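Pludari Adds Quarter-Zip Sweatshirt to Clela Line

05/05/2019 – Pludari today added a light heather-gray quarter-zip sweatshirt to its Clela line of everyday basics. The first run is 1,388 pieces, sold through the Jarow store and online.

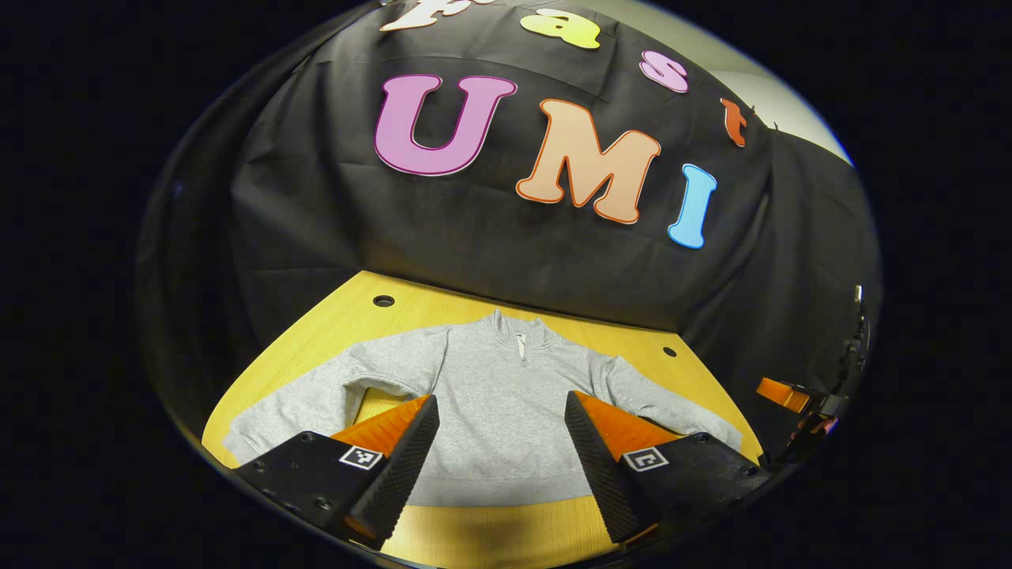

Will the sweatshirt come in other colors?
Navy and dark green follow in 21 days, in the same sizes.

Stores that carry Norðdahl knitwear can order the sweatshirt from Pludari in packs of 3.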